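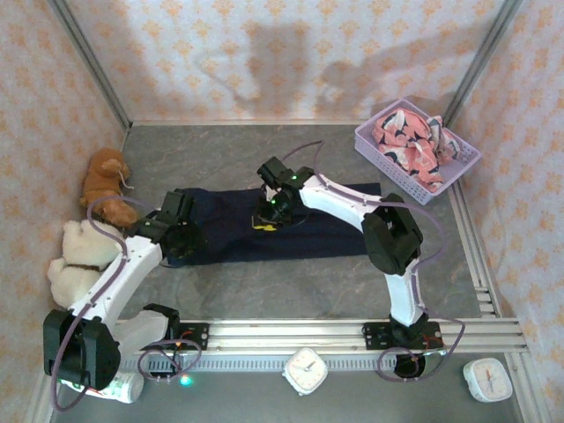 Peach floral panels on three sides - fabric or paper?

Posted in: Small Spaces > Walls & Textiles
August, by mirelaf

Okay, I finally have walls I love and I need to talk to people who care! Pale peach and white floral, fabric, three panels, with aluminum posts standing in the two back corners. The floor is the gray marbled one and I was sure the two would fight, but the gray calms all that peach right down. The remnant came off the Donmont clearance table and I paid for 21 feet of it (I used a lot less, so there may be cushions).

Two things I'm stuck on. Do I keep the lavender basket in the back corner or go for a white one? And does the navy cloth in the middle look too heavy?

Mirela Figueiredo

---

pedi_quilts wrote:
Keep the lavender!! It's the best thing in there. With the pink thing stuffed in it you get pink, peach and purple all at the back, and it looks like a sherbet. I'd leave the navy too. You need one dark spot or the whole place floats away.

---

rigo_c wrote:
I'll be the grump. Love the walls, don't love the navy. It's a big dark rectangle right where your eye lands, and the flowers are so soft next to it. Try a dusty green. Olatunji has a washed cotton for 7 a yard that would sit nicely with the peach.

Also I'd have gone with paper. Fabric sags. I did my hallway in it and had to restretch after one summer.
- Rigoberto Cortés

---

mirelaf wrote:
Noooo, not paper! I had paper in the last place and it bubbled at every seam. Rigo, did you wrap yours around a frame or staple it to the wall?

---

rigo_c wrote:
Stapled. Fine, that may be my problem.

---

tansy482 wrote:
Wrapped is the way to go, mine have been up for three years and they're still tight as a drum. Pull from the middle of each side first and do the corners last.

I'm on team navy, by the way. And can we talk about the bear with the brown collar? He and the mouse along the left wall are adorable, please don't move them. The mouse looks like he's having a nap.

---

pedi_quilts wrote:
The mouse!! I have his cousin, I swear. Same skinny tail.

---

rigo_c wrote:
No objection to the mouse. I do object to the clocks on the floor. Two plain white square ones and all that wall to hang them on?

---

tansy482 wrote:
Hang them on fabric, though? I'd worry about the holes. A little shelf across the back would do it - Bomport makes narrow ones that clamp to a post, and she's got the posts.

---

mirelaf wrote:
Ooh, a clamp shelf! I measured and I could fit a 35 inch one. One clock up there, one in the kitchen maybe. The basket stays, the bear and the mouse stay, and Rigo, I'm ordering a swatch of the green so I can lay it over the navy and see. If you're right I'll say so in this thread.

---

rigo_c wrote:
Get the darker of the two greens. The light one goes minty next to peach.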